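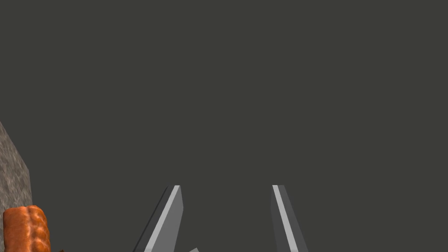
Do you need the kitchen they want to sell you?

Thu 5 January

Every January the kitchen showrooms out past Pundomport put up their sale banners, and every January I get letters from readers who went in for a new faucet and came out with a quote for the whole room. So I drove over and spent a morning being sold to.

The first stop was Vandon, where the discount is always half off. Half off what is harder to find out. I asked to see the full price in writing and was told that nobody pays the full price. That struck me as a good reason to ignore it. If a cabinet is half off in January and half off again in April, then the half price is the price, and you can compare it with other shops on that basis.

The quote itself ran to 6 pages. I'd asked for base cabinets and a counter. What I got included soft-close hinges, a pull-out spice rack, under-shelf lighting and a "design service" at $773, which would be refunded if I signed that day. I don't sign things that day. Neither should you. The price will still be there on Monday, and if it isn't, call them back and see how fast it returns.

Over at Berrada the talk was all stone. Quartz, granite, marble, and a few things with made-up names that I suspect are one of the first three. The salesman told me marble "only gets better with age." Maybe so, if you like rings from a lemon and a dull patch where the vinegar sits. Marble is soft as counters go and acid marks it. Sealing slows down the stains but it won't stop the etching, and the sealer has to be done again from time to time. I had to ask twice before anyone brought that up. 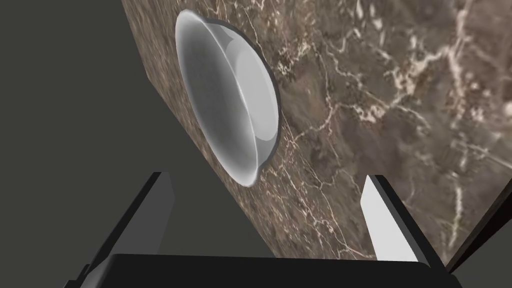 Then there's the warranty. Berrada offers 10 years on its counters, and the word "lifetime" turns up on the posters too. Read the sheet. Chips are out, heat damage is out, stains are out, and so is anything near the sink cutout if their own crew didn't do the plumbing. I'm not sure what is left. The slab turning to dust on its own, I suppose.

The Zusari outlet was the surprise of the day, and I went in expecting the worst. It sells discontinued doors and remnant slabs, with the prices on stickers and no free coffee. The choice is thin and you have to measure for yourself. A couple of the doors had dinged corners – check both sides before you pay. But I knew what each thing cost without sitting down at a desk, and delivery was a flat fee.

My advice for readers who wrote in: get 2 quotes with the same items on them, line by line, and cross out whatever you didn't ask for. Ask who does the install and whether hauling away the old cabinets is extra (it was at Vandon). And if the boxes you have now are square and dry, price new doors first – the showrooms rarely mention that one unless you do.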